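Sorting Before Counting
Speaker notes, Huguette Hawthorne
Martinelli Hall, afternoon session, 2:00

Slide 1. Title. Wait for the doors to close. Say who I am: 6 years in the toddler room at Nukness, now running the toy library at Ulenach. Handouts are on the side table.

Slide 2. The library. We have 2,961 pieces on the shelves as of July. Most of what goes out is puzzles and vehicles. Plain blocks get borrowed less, and parents who do take them often ask me what they are supposed to do with them. The talk is my answer to that.

Slide 3. A small set. Leave this one up for a minute and let people look. Ask the room: which ones go together? Take a few answers before saying anything.

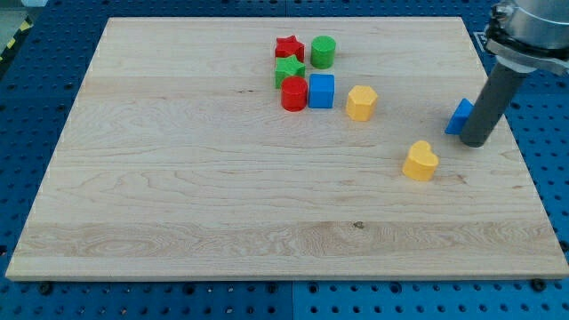 Slide 3: Shape blocks on a maple-colored board.

Somebody will say color and somebody will say shape. Both work. The stars come in red and green, and so do the cylinders, so a child can pair them either way. The blue cube and the yellow hexagon have no partner in shape. Ask what a child might do with those two. Mine usually get put in a pile of their own, or handed to me.

Mention the board. A plain flat surface gives the child a place to work, and the pieces show up well against pale wood. At home a cutting board or a tray will do.

Slide 4. What to say to the child. Keep it short. "Find one like this." Then stop talking. If they pick by color when you were thinking of shape, go along with it and try again later with a different piece.

Slide 5. The Prendulard cards. Skip if we are past 2:30. Otherwise pass out one pack per row and have people sort by any rule they like, then trade with the row behind and guess the rule.

Slide 6. Questions. Repeat each one into the microphone. Block sets for under-threes: check piece size first, see page 2 of the handout. Collect the card packs at the door.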